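Oct 27, 2026
Gripper cell 2 (the Norkbridge bench), tray and finger pads

Mabli Harries wants this written down so the next person doesn't have to ask me. Next person: hello. Ask Bezawit.

Started with the left pad, which had been flickering since the weekend. Reseated the ribbon connector, no change. Reseated it again while frowning, steady ever since. I have logged this as a repair. If it comes back, swap the ribbon with the Berhe spare in drawer 5 and put that on the order list, as it's the only one.

Pad brightness is now matched left to right. Exposure on the wrist camera fixed at 2000 microseconds. On auto it hunts whenever the sponge fills the view, and I had enough of that in April.

The Skovley tray is still on order. Until it lands we have kraft paper and tape, and I am told my craftsmanship has been noticed upstairs. Objects in: sponge, pink plush, tissue wad, the brown lump.
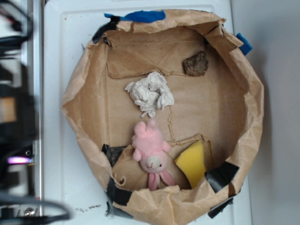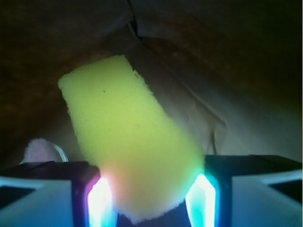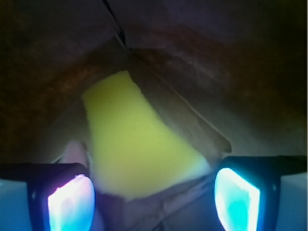 Tray from the fixed camera, then two wrist views with the sponge between the fingers and both pads lit.

Grip force set to 5 N for the sponge. At 6 the driver complained and so did the sponge. Plush gets the same number until somebody objects.

Tray upkeep: press the tape down before each run, black and blue both. The curled flap at the lower left needs another piece. Brush the crumbs off the white plate too, they travel toward the rail.

Still open:
- cable loop at the base, needs a clip
- Erau wants the wrist calibration rerun, I say after the tray
- Bezawit Habte has the good hex keys. Bezawit, please.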